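Postier bottom bracket

The Postier bottom bracket is a threaded bearing unit for road and touring bicycles, made by the component firm Drivus. It holds the crank axle in the frame and lets it turn under load. The unit was designed by Tzu-hsuan Chung as a replacement for pressed-in bearings, which many riders of the time found noisy and hard to service at home.

Design

The unit has two outer cups joined by a center sleeve. Each cup carries a single row of 11 steel balls in a sealed cartridge. The sleeve keeps water and grit that enter through the seat tube away from the inner faces of the bearings. On the first version the sleeve was a plain plastic tube held in place by friction. Later units use a sleeve that threads into the drive-side cup, so the two cups pull toward each other as they are tightened.

The cups have 12 shallow notches on the outer edge and take a ring-shaped wrench. The drive-side cup has a left-hand thread on frames built to the English standard and a right-hand thread on those built to the Italian standard. The two types look alike apart from a groove cut into the face of the Italian cup. Mixing them damages the frame threads, and the shop manual warns against it on its first page. 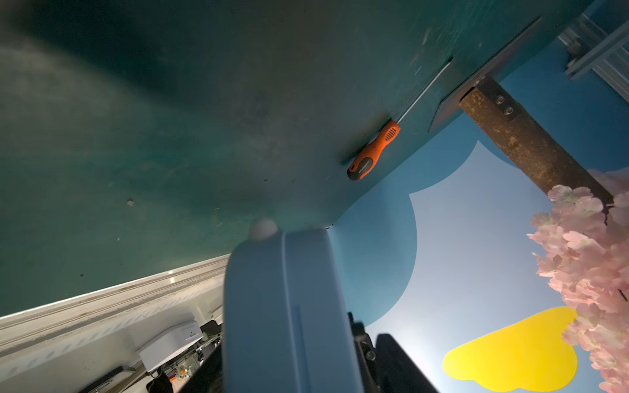 Preload is set by a cap on the non-drive crank arm. The cap is turned by hand until side play is gone, after which the pinch bolts on the arm are tightened evenly. Too much preload shortens bearing life and can be felt as drag when the crank is spun with the chain off.

Use in racing

The unit was first raced by the Villca team, whose mechanics fitted it to road bikes for the spring season, beginning in April. Tsion Mersha rode it in the Ruduvitz stage race, an event of 598 miles over mixed pavement and gravel. The team kept the unit for its winter training bikes after changing to a different crank supplier.

Service

Drivus lists an inspection interval of 2,000 miles for dry road use and half that for wet or unpaved riding. Inspection consists of removing the cranks, turning each bearing by finger, and checking the seals for cuts. The cartridges can be pressed out and replaced separately. Grease is applied to the cup threads on steel frames. On titanium frames an anti-seize compound is used instead.

Variants

A narrow version for track frames was sold without the center sleeve. A wide version for tandems uses the same cups with a longer sleeve and axle. Both share their bearing cartridges with the standard unit.

See also: Crankset; Headset; Bicycle frame threading standards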